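Larnville Sets June Start for Takeout Cup Sorting Rule

LARNVILLE, February 23, 2025. The city will collect takeout cups separately from other recyclables beginning in June, under a rule posted this week by the Department of Solid Waste. The rule applies to food service businesses with on-site seating and to office buildings with shared kitchens. Single-family homes are not affected.

Covered locations must provide a marked bin for cups and a second bin for lids and straws. Liquids are to be emptied before disposal. Cups may be stacked, but bags of cups may not be tied shut, as the receiving line at the Valtley transfer station cannot open sealed bags.
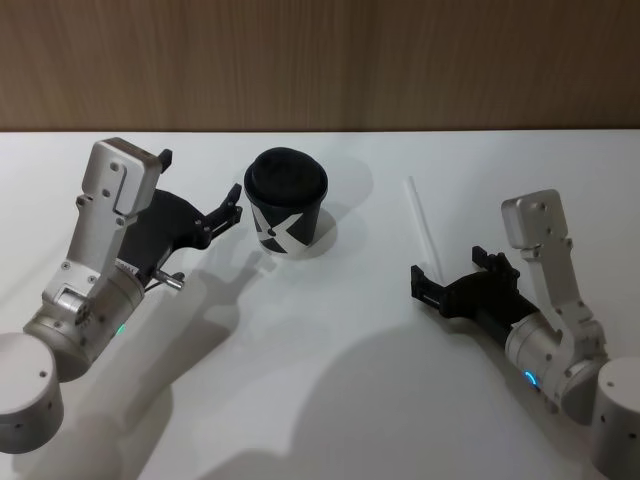
The department based the rule on a trial at 9 businesses, which together delivered 3,178 pounds of cups and lids to Valtley. Load inspections found that lids left in place were the most frequent cause of rejection. Paper cups are generally lined with a thin layer of polyethylene, which is separated from the fiber in a pulper. Lids do not pass through that process and have to be removed by hand. Color is a further factor. A matte black lid, such as the one on the dark cup with the large white X, can be hard for a near-infrared optical sorter to identify if the plastic is tinted with carbon black, and thin straws tend to fall through the screens before they reach the sorter at all.

"The line is set up for fiber," said Thanasis Giannakopoulos, who manages operations at the transfer station. "Every lid we pull by hand slows the belt."

Baled cups will go to the Gumthorpe mill, which has agreed to accept loads with no more than 4 percent plastic by weight, excluding the cup lining. Loads above that limit will be returned at the city's expense.
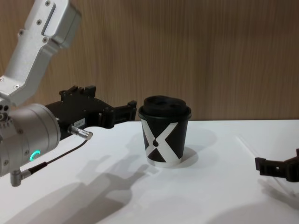
Will businesses have to buy new bins?

Existing bins may be used if they carry the city label and have a lid opening wide enough for a large cup. Labels are free and can be picked up at the department counter.

Phúc Lâm, owner of the Lưu coffee shop, took part in the trial and said the second bin took up space near the door but required little staff time. "People read the label if it is at eye level," Lâm said.

Fines of up to $2,000 may be issued for repeated violations. Written warnings will be issued first.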